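Can machines do the boring jobs yet? I get asked this every time I visit my sister, so I'm putting my answer in one place. Short version: some of them, slowly, if you pick the job.

Background for new followers. I fit out shops and small kitchens. I don't build robots and I don't sell them. I read a lot of trial reports and talk to people who have to work next to the things.

The jobs people ask about are nearly always the same. Picking clothes up off the floor, folding, emptying the dishwasher, bagging groceries, putting stock back on the right shelf. I've never been asked for a backflip.

Floors are done, more or less. Our robot hoover at the workshop is a Huet and it has run since September. It still eats string. I would buy another one.

Anything with hands is where it gets difficult.

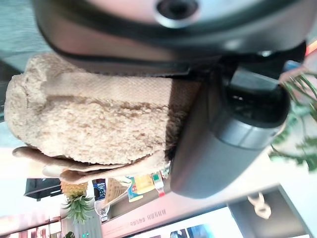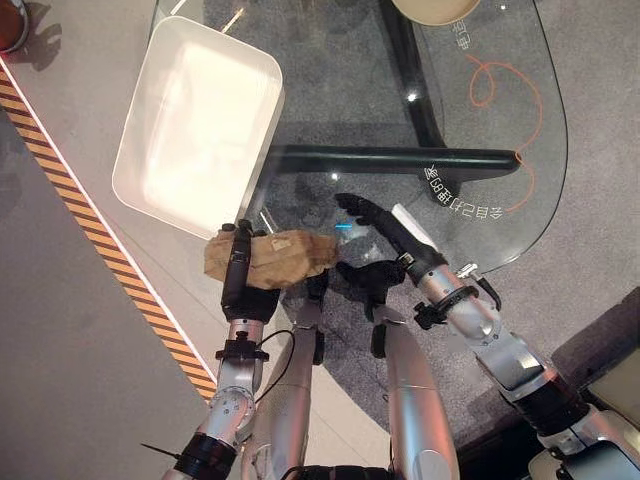
Hard, rigid objects have been manageable for years, provided they turn up in the same place each time. Soft ones are the problem. A crumpled paper bag pinched in a gripper has no fixed shape, and neither does a piece of fuzzy fabric that bunches up at one end when you squeeze it. A tin keeps its shape wherever you grab it. A bag or a jumper gives you a new shape with every grip, and the machine has to work out the next move from that.

See-through things are nearly as bad. A glass tabletop with a small clear plastic item lying on it is an awkward job for a camera. I've missed plenty of those myself when clearing a bench.

Bilal Hattar runs the stockroom at Trandthorpe and they had a Ternidov arm on returns. It sorted 773 items in its first stretch. He said boxed goods were fine and he'd have it back for those. Knitwear went to Tala, same as before.

Tala Twal's view, since she was the one doing the knitwear: it was slower than her but it didn't mind the job. She'd like it for the shoes.

On cost. Gillach quoted a café I was fitting out 3,000 a month for a machine to clear trays and wipe tables. The owner, Suha Bitar, worked out how many hours of a person that would buy and said no. I'd have said the same.

Someone asked about homes. A home is harder than a shop. Things move every day, there are cables about, and the table has whatever you left on it last night. A shop at least has a plan on the wall.

My guess for the order things arrive: trays and boxes first, dishwashers after that, laundry a long way behind. Beds last. I wouldn't put years on any of it.

Elias Srour disagrees with me and thinks laundry will come before dishes, as a dropped towel doesn't break. Fair point. I've changed my mind on less.

Will add to this when the second Trandthorpe trial is over. It's 16 weeks this time.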